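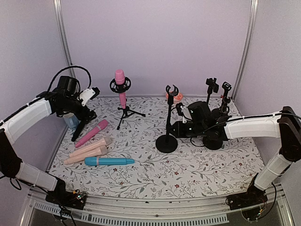
October, sterile crusts, Stevby and Grollalau material. Started the TLC run on the sorediate and leprose packets that could not be named from morphology. Sorting fragments under the hand lens before weighing out, with the usual argument over background: a gray-green thallus on white with a gray-green vine and leaf print, as on that tabletop, loses its outline almost completely, while the small red flowers would at least not be mistaken for anything in this batch. Matte black card used for all sorting from here on. Soredia show up well against it and stray bark fibers can be picked off with the fine forceps before extraction.

Backlog

531 packets in the sterile crust boxes. Most are from shaded bark and siliceous rock. The Grollalau set is from the upper valley, labels give 800 m for the whole series, which I don't believe, as the track climbs steadily and the packets include both beech bark and exposed boulders. Left the elevation as written and put a query in the Tristora record. Do not correct it on the labels.

Packets selected for today: four plates' worth, 14 samples to a plate plus controls. Selection was by box order with no attempt to group like with like. In the spring we grouped by appearance and then read the plates as groups, and two odd ones were missed that way.

Extraction

Small fragment per tube, the amount that sits on the tip of a narrow spatula. More for the thin Stevby bark crusts, which are mostly bark. Acetone added to cover, left at room temperature with caps on. The old caps have gone hard and do not seal; three tubes dried out before spotting and had to be topped up. The residue redissolved without trouble. New caps to be ordered with the next Rinaldi order.

Tube numbers in pencil on the rack strip, not marker on the glass. Acetone takes the marker off. Whoever left the marker-numbered tubes in the second rack: they are no longer numbered. I have put them in a beaker by the sink and will discard them unless claimed.

Spotting

Glass-backed silica plates from the new Rinaldi box. Origin line in soft pencil, pressed lightly. Spotted with drawn capillaries, several touches per sample with drying between. Spots kept small. On plate 3 the capillary for lane nine had a ragged tip and scratched through the layer, so the lane runs crooked above the scratch. Readable, but I would not measure from it.

Controls at both ends and in the middle: atranorin and norstictic acid from the mixed reference extract. The reference tube is getting weak. Atranorin was faint on plates 1 and 2. Evaporated the extract down a little before plates 3 and 4 and it was fine after that.

Running

Solvent A (toluene, dioxane, acetic acid) for plates 1 and 2. Solvent C (toluene, acetic acid) for plates 3 and 4. Different samples on each pair, so nothing has yet been run in both. The doubtful lanes get repeated in the other solvent next session, list at the end.

Tank lined with filter paper and left closed to saturate. For plate 2 the lid was not fully seated – grease had lifted on one corner – and the front came up with a definite tilt, higher on the left. Corrected by reading each lane against the nearest control. Regreased the lid for the C runs. Both fronts level.

Plates dried in the hood until the acetic acid smell had gone. I did not hurry this. If acid is left on the plate the background chars brown and the pale fatty acid spots cannot be seen when the plate is wetted.

Reading before acid

Under short-wave UV, dark quenching spots marked with solid pencil outline. Under long-wave UV, fluorescent spots marked with dashed outline. Visible pigments noted first, in daylight at the window: yellow in two lanes of plate 1, nothing on the others apart from chlorophyll and the usual brown smear at the origin.

Alectorialic acid suspected in one lane of plate 3, to be checked. Usnic acid clear in several of the Grollalau boulder samples, which fits the yellowish cast of the dry thalli. The Stevby bark samples have none.

Water, acid, heat

Sprayed with water and read for fatty acids while the plate was wetting through. White opaque patches came up in three lanes of plate 4, one of them strong. They last only a short time as the plate takes up water evenly, so have the pencil in hand before spraying. I missed one on plate 2 and only have a note that it was there, with no outline.

Dilute sulfuric acid brushed on, heated on the hotplate until color developed. The hotplate heats unevenly. The back right corner is clearly the hottest and the lanes there went past their best color before the left side had come up. Turned the plate halfway on 3 and 4 and the result was much more even. That should be the standard practice on this hotplate until it is replaced.

Photographed in daylight and under long-wave UV after heating. Some spots only show properly at this stage. Divaricatic acid and its relatives looked much alike to me in the charred state and I have recorded them as "divaricatic group" where the controls do not decide it.

Results in short

Plate 1, solvent A. Mostly atranorin with zeorin, or atranorin alone. Two lanes with yellow pigment, not named. One lane blank. The blank one was a thin crust and could be under-extracted, so it does not count as a negative.

Plate 2, solvent A. Tilted front, see above. Atranorin in most. Stictic acid complex in four lanes, good match in color and position. One lane has a spot between the norstictic and atranorin controls that I cannot place.

Plate 3, solvent C. Usnic acid and zeorin in the boulder samples. Possible alectorialic acid in one. Lane nine scratched.

Plate 4, solvent C. Fatty acids in three lanes. Atranorin in most of the rest. One lane is plainly two species together, with a set of spots I would expect from Lepraria and another set that belongs to something growing through it. Went back to the packet and found two textures under the scope, one coarse and bluish, one fine and more yellow. Split into two packets and given separate Tristora records. The original number stays with the coarse one.

Spot tests against TLC

Ran K, C, KC and Pd on leftover fragments from plate 2 to see how far they would have gone by themselves. K on the atranorin lanes was a weak yellow in most and invisible in some, where the thallus was thin and the algae showed through. Pd gave orange on the stictic lanes every time. So Pd alone would have sorted stictic from the rest of this plate, but K would have put several atranorin samples down as negative.

The Pd solution was made fresh. The K bottle was not, and I do not know how old it is. Its label has only initials and no month. Made a new bottle and repeated two of the invisible ones: faint yellow in both. The comparison above is therefore hard on K and should be repeated with the new bottle before anyone quotes it. Old bottle disposed of.

Records

Names entered in Tristora only where chemistry and morphology agree. Where only the chemistry is clear, the substances go in the chemistry field and the name stays at genus. The chemistry field still cuts long entries without a warning, so keep to the standard abbreviations and put comments in the notes field. Check the saved record after entry. I found two from the spring that stop partway through a substance name.

Determination slips written in pencil, one to each packet, with plate and lane number. Remaining extract kept for the lanes listed below and stored in the cold. The rest discarded to solvent waste. Waste bottle is close to full.

Repeat list

Plate 1: both yellow lanes in C, blank lane with double the material.
Plate 2: unplaced spot, run in C beside a stictic sample.
Plate 3: possible alectorialic acid in A, and lane nine on a fresh plate.
Plate 4: the split packet, both halves, in A and C. Fatty acid lanes in A with a known Lepraria extract alongside.

To do

Reference extract to be remade. There is enough Parmelia material in the teaching box for the norstictic component if the packet is still there.
Rinaldi order: caps, capillaries, one box of plates.
Look at the Grollalau field book for elevations. It should be on the shelf with the Stevby maps, though I did not see it when I fetched the boxes.
Ask whether the scope in the side room can be moved nearer the hood. Carrying packets back and forth costs time and soredia get everywhere.

Finished 6 p.m. Hotplate off, tank emptied, hood left running for the last plate.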